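The Loyalty Rate

The letter from Wivent came on a day when Zakhar Yatsenko had already thrown out two pieces of mail from Wivent, so he almost missed it. The envelope was thicker than the others. He opened it standing at the sink.

Dear Mr. Yatsenko, it said, as a valued customer you have been selected for our Loyalty Rate.

He read the word selected again and looked for the number. The number was on the back, in a gray box, under a paragraph about his journey. The Loyalty Rate was lower than the rate he was getting now. It took him a minute to be sure, and then he got last year's statement out of the drawer and was sure again.

"They're paying me less for being loyal," he said to Bjartur Bech, who had come over to borrow the ladder and had stayed for coffee.

"Read it out."

Zakhar read it out. Bjartur listened with his eyes shut, the way he listened to ball games.

"It says you keep your access," Bjartur said. "What access?"

"To the branch."

"They closed the branch."

"To the branch in Provgate."

"That's forty minutes."

"I know how far Provgate is."

Bjartur opened his eyes. He had moved his own money in July, to an outfit called Grurura that had no branches at all and sent him cheerful messages on his phone. He had told everyone on the street about it. He had told Zakhar more than once, and Zakhar had said each time that a bank with a name like a stomach noise would be gone by Christmas. It had not gone by Christmas. Bjartur had mentioned that as well.

"Come over to Grurura," he said now. "I'm getting a full point more. I did it on the couch."

"Who owns them?"

"What do you mean, who owns them? They own them."

"Somebody owns them."

"Call Wivent, then. Ask for the good rate. They've always got a good rate in the back somewhere."

Zakhar did not believe in the back. He had worked in a shoe store for nine years, and when people asked him to check in the back he would go and stand there for as long as seemed polite. But after Bjartur left with the ladder he sat down with the letter and called.

A recorded voice thanked him for his patience before he had shown any. Then there was piano. Then a young woman came on and asked for his account number, his date of birth, and the name of his first pet, and he gave her the first two and had to guess at the third, having made up a pet when he opened the account.

"Biscuit?" he said.

"Thank you, Mr. Yatsenko. How can I make your day easier?"

"This Loyalty Rate. It's lower than what I've got."

"It's a different product."

"It's the same account. It's the same money. It'll be sitting in the same place."

"It's been enhanced," she said.

He asked how. She said there were alerts. He asked what the alerts told you, and she said they told you when your balance changed, and he said his balance did not change, that was the point of it, and she said then he would have peace of mind. She was perfectly nice. He could hear someone near her saying the same thing about alerts to somebody else.

"What do you give to new people?" he asked.

There was a short quiet.

"New customers may be eligible for our Welcome Rate."

"And what's that one?"

She told him. It was higher than the Loyalty Rate, higher than his old rate, and a hair above what Bjartur was getting on the couch. Zakhar wrote it on the envelope and underlined it.

"So I close the account and open a new one."

"You'd need to not have been a customer for 339 days."

"Three hundred thirty-nine."

"Yes, sir."

"Why not a year?"

"I don't have that information," she said.

He thanked her and hung up, and then was annoyed that he had thanked her. He did the sum on the envelope next to the underlined number. Under the new rate he would lose 28 dollars over the year. He did it again in case it was more. He had wanted it to be more. Twenty-eight dollars was a poor amount to be angry over, and he suspected somebody in an office had picked it for that exact quality.

On the other side of the letter, below the signature, was a line of type he needed the good lamp for. Wivent was a trading name of Shevchuk. He had never heard of Shevchuk. He had been handing his pay to Wivent for most of his working life and nobody had brought it up.

He phoned Bjartur.

"You got your paperwork from Grurura?"

"There's no paperwork. It's all on the phone."

"Go to the bottom. The very bottom, where it's gray."

"Why?"

"Just go there."

He could hear Bjartur breathing and his thumb squeaking on the glass. It took a long time. Bjartur said it was all terms. He said there was a lot of it. He said, hold on, and then he didn't say anything.

"Read it out," Zakhar said.

"It says Shevchuk."

"Ah."

"Could be a different Shevchuk."

"Could be."

"I'm still getting the point more," said Bjartur.

"Until they get fond of you."

Bjartur said he had gutters to clean, and that he would bring the ladder back on the weekend, which Zakhar also doubted.

The form that came with the letter had a box to accept the Loyalty Rate and no box to refuse it. If he did nothing, it said, the change would take effect on Wednesday, April 22, 2026, and no action was needed on his part. He looked at that for a while. Then he drew a box of his own beneath theirs, fairly straight, ticked it, and wrote NO beside it. He put the form in the prepaid envelope and the envelope by the door.

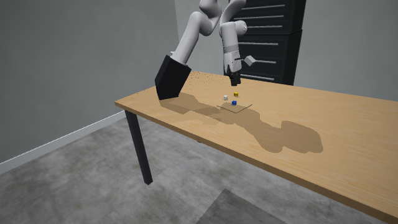
It sat there through the weekend. He moved it once to get at his keys. When he did walk it down to the mailbox he held on to it a moment with the flap open, because the address on the front was only a box number, 1094, with no street, and he would have liked a street. He let it drop anyway. Going back up the hill he passed Bjartur's place and saw the ladder lying in the grass beside the house, and the gutters still full of leaves.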